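Noter la pince, noter le carnet

Par Dinesh Ranasinghe, chargé du module « manipulation » en deuxième année

Le module de manipulation robotisée occupe 46 heures au semestre d'automne. Jusqu'à l'an dernier, il se terminait par une épreuve unique : chaque groupe disposait de trois essais devant l'ensemble de la promotion, et la note dépendait du nombre d'essais aboutis. Je défends ici l'abandon de ce barème, que plusieurs collègues souhaitent rétablir pour la session de janvier. Leur argument principal est la simplicité. Il est recevable, mais je le crois insuffisant.

Un essai de saisie est un événement très peu informatif. Il dépend de l'éclairage, de l'étalonnage entre le poignet et la caméra, de l'usure des doigts, de la position initiale de l'objet et d'une politique de commande dont les étudiants ne maîtrisent qu'une partie. Avec trois essais, un groupe dont le taux de succès réel est de 50 % a une chance sur huit de tout réussir et une chance sur huit de tout manquer. L'écart entre la meilleure et la moins bonne note se joue alors sur un tirage. Aucun enseignant de statistique n'accepterait un tel plan d'expérience dans un rapport d'étudiant, et je ne vois pas pourquoi nous l'accepterions dans le nôtre.

Le barème actuel répartit les points autrement. Le carnet d'essais compte pour moitié, la définition de la tâche pour un quart, la performance mesurée pour le reste. La performance est évaluée sur la totalité des essais consignés et plus sur une démonstration finale. L'an dernier, la promotion a enregistré 3048 essais, dont 353 ont été écartés par les groupes eux-mêmes avec un motif écrit. Ces 353 lignes sont à mes yeux la partie la plus instructive du corpus.

Maricel Sison, qui assure les travaux pratiques avec moi, objecte que le carnet favorise les étudiants à l'aise à l'écrit. L'objection est sérieuse. Nous y avons répondu en imposant un format : numéro d'essai, état initial, version du programme, issue, motif en cas de rejet. Le champ « motif » est limité à 126 caractères. On n'y fait pas de style. Un groupe qui écrit « glissement latéral, doigt gauche, reprise au-delà de 5 mm » obtient tous ses points, fautes d'orthographe comprises.

La définition de la tâche pose davantage de difficultés. Les étudiants arrivent avec des énoncés du type « le robot prend la feuille ». Pris au pied de la lettre, cet énoncé ne permet pas de distinguer une feuille pincée d'une feuille froissée, soulevée par erreur avec sa voisine, ou poussée jusqu'au bord de la table. Il faut environ deux séances pour que les groupes produisent une condition d'arrêt vérifiable par un tiers. Ilir Stoyanova a proposé l'exercice que nous utilisons maintenant : deux groupes échangent leurs énoncés, visionnent la même série et classent chaque essai séparément. Le désaccord entre les deux classements est ensuite discuté ligne par ligne. C'est long, et les étudiants s'en plaignent dans les évaluations du module.

Le papier est un bon sujet pour cela. C'est un objet mince et souple, dont la saisie par deux doigts parallèles suppose d'abord un accès au bord. Les cubes imprimés du kit Dervishi, que nous avons employés pendant quatre ans, pardonnent presque tout : une erreur de quelques millimètres se corrige d'elle-même à la fermeture. Sur une feuille posée à plat, la même erreur suffit à manquer la prise. La mesure devient plus sévère et les différences entre deux réglages apparaissent plus tôt dans la série.

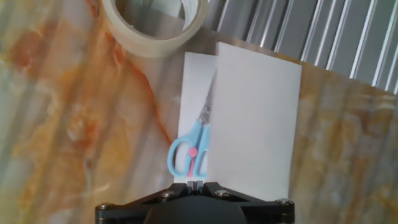 Travaux pratiques, vue depuis le poignet : les deux doigts sont fermés sur le bord inférieur d'une feuille blanche.

Ce type de vue illustre assez bien le problème de l'énoncé. La feuille tenue chevauche une seconde feuille, et une paire de ciseaux à poignées bleu clair est en partie glissée dessous. Faut-il compter la prise comme acquise dès la fermeture des doigts ? Faut-il attendre que la feuille soit séparée de l'autre, sans que les ciseaux aient été déplacés ? Les deux réponses se défendent. Elles donnent des taux de succès différents pour un même programme, et un groupe qui ne choisit pas avant de commencer finira par choisir la définition qui l'arrange.

On m'oppose aussi la motivation. Piyumi Abeysekara, qui encadre l'équipe engagée au concours Kullwood, rappelle que ses étudiants travaillent mieux avec une échéance publique. Je n'en doute pas. Un concours est une activité facultative, avec un classement assumé et une part de hasard acceptée par les participants. Un module obligatoire délivre des crédits. Les deux peuvent coexister : la démonstration publique est maintenue en fin de semestre, sans effet sur la note.

Reste le coût de correction, que je ne veux pas minimiser. Relire les carnets prend nettement plus de temps que cocher trois cases, et le service n'a pas été augmenté en conséquence. Shirin Heydari a écrit un script qui vérifie la cohérence des numéros d'essai et signale les champs vides. Il ne lit pas les motifs. La relecture humaine porte donc sur les rejets et sur un échantillon des succès, tiré au sort.

Pour la session de janvier, je demande deux choses : que la répartition des points reste inchangée, et que les heures de relecture soient inscrites au service des encadrants. Si la seconde est refusée, il vaudrait mieux réduire le nombre de groupes que revenir aux trois essais. Le format du carnet et la grille de correction sont disponibles auprès du secrétariat du département, avec les commentaires de Maricel Sison en marge de la version précédente.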